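Sorari opens its shape box library in February

I'm Lucimara Fontes, and I run Sorari, a small toy-lending service on Grabowska. I'm really pleased to say that our new shape box library opens to families, childminders and nurseries this February!

I started lending puzzles from my front room, one carrier bag at a time, and we now have 214 households signed up. What people kept asking me for was the plain stuff — little blocks you can sort, stack, line up and tip out again before tea. So we've put together 196 boxes of coloured shapes, and each one goes out in a drawstring bag with a sheet of games on it.
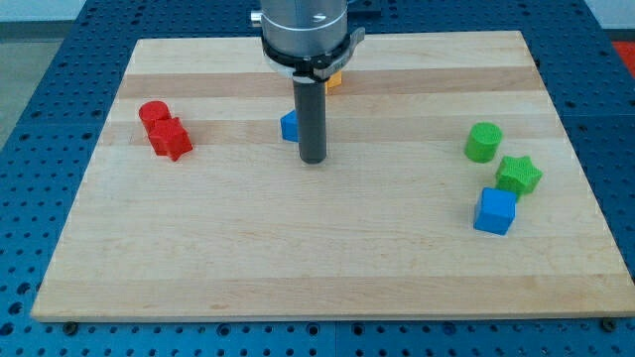 Coloured shape blocks on a maple board, with two red ones, a cylinder and a star, on the left.

My own favourite game is the simplest. You put a few shapes out on a board, have a good look together, then one of you shuts your eyes while the other moves something. My nephew beats me every single time (he's very smug about it).

Borrowing a box costs 18 pounds for the year and you can swap it as often as you like. Pesent, the bookshop next door to us, will take returns after we've shut, so you needn't rush back with a pushchair in the rain. We've also had a grant of 3328 pounds from the Rinis Fund, and that pays for free boxes for nurseries.

Come and have a play on opening morning, from half past nine. For photos, or to borrow a box for a review, ask for Lucimara at the Sorari counter.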